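How I sort out the toy bin (and keep it sorted, mostly)

Posted Jan 11, 2018 in Home and Tidying

I've been promising a few of you this one ever since I mentioned our big grey bin in the post about the hall cupboard, so let's get on with it. It's a job for a wet afternoon and a pot of tea. 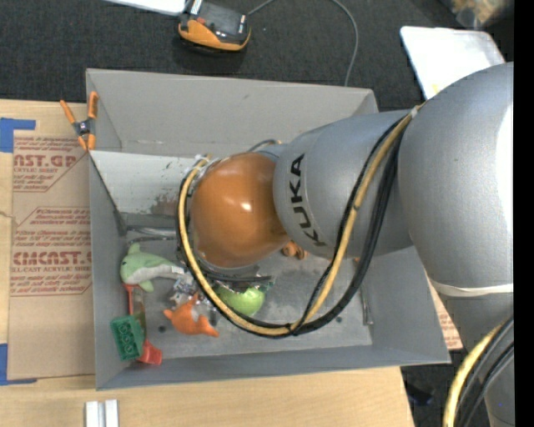 What you'll need

A big open bin with tall sides. Ours is plain grey, rectangular and a bit battered, and I wouldn't swap it for a nice one now.
A table you can stand it on.
A washing-up bowl, warm water and a squirt of washing-up liquid.
An old toothbrush.
2 old towels.
A cardboard box for things that are leaving.

Step 1: Get it up on the table

Please don't do this on the floor! I did it on the floor for years and my knees have never forgiven me. With the bin up on a table you can stand, reach in and see right down into the corners. If your table is one you care about, put a towel under the bin first and slide the whole lot towards you when you need the far end.

Step 2: Pull everything to one end

Don't tip it out. I know every tidying book says to tip it out, but then you've got a heap on the carpet and children arriving from all over the house to play with things they haven't looked at since September. Sweep everything down to one end with your arm instead, and you've got a clear bit of floor in the bin to work on.

Step 3: One thing at a time

Pick up a toy, look at it, decide. I have three places things can go: back in the bin (the clear end), into the washing-up bowl, or into the cardboard box. My friend Zdeňka Kratochvíl has a fourth place called "ask the children" and her sorting takes until bedtime, so make of that what you will.

Anything cracked or sharp goes straight in the rubbish. Odd bits that belong to something else (a wheel, a lid, that sort of thing) go in a mug on the windowsill, and if they haven't found their owner by the following weekend they go too.

Step 4: The wash

Hard plastic toys get a proper scrub with the toothbrush, then a rinse, then out on the second towel. Keep anything with batteries out of the bowl and just go over it with a damp cloth. Soft toys I do separately in the machine, inside a pillowcase with the end knotted, on a cool wash. Check the label first, mind. I once ruined a perfectly good rabbit.

Step 5: Do the bin itself

Once it's empty, wipe round the inside. Start at the rim and work down. Scuffs will often come off with bicarbonate of soda mixed to a paste, left for ten minutes and rubbed with a damp cloth. Old stains are another matter and I've stopped fretting over them. Let it dry all the way before anything goes back in, or you'll get that musty smell.

Step 6: Putting it all back

Big things first, along the back, then the small ones in front where little hands can find them. I try to leave a third of the bin empty. It looks wasteful, but it fills up by itself (birthdays!).

The cardboard box goes in the car that same evening. If it stays in the hall, things climb back out of it.

Next time I'll do the jigsaws, if I can face them.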